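Why Do Some Things Float?

Drop a coin into a sink full of water and it goes straight to the bottom. Drop in a cork and it stays on top. The cork can even be much bigger than the coin.

Size does not decide it. What matters is how heavy a thing is for the space it takes up. This is called density. A coin packs a lot of metal into a small space. A cork is full of tiny pockets of air.

When you put something in water, the water pushes up on it. If the push is as strong as the thing's weight, it floats.
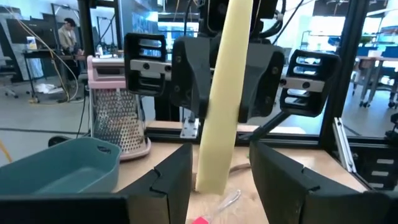 How can a steel ship float?

A ship is hollow. Most of the space inside it is filled with air, so the whole ship is light for its size. If water gets in and takes the place of the air, the ship can sink.

Salt water is denser than fresh water, so it pushes up harder. You float a little higher in the ocean than you do in a lake.

Try it at home: put an egg in a glass of tap water. Then take it out, stir in plenty of salt and put the egg back.

Jandham Science Pages for Kids
Updated June 19, 2018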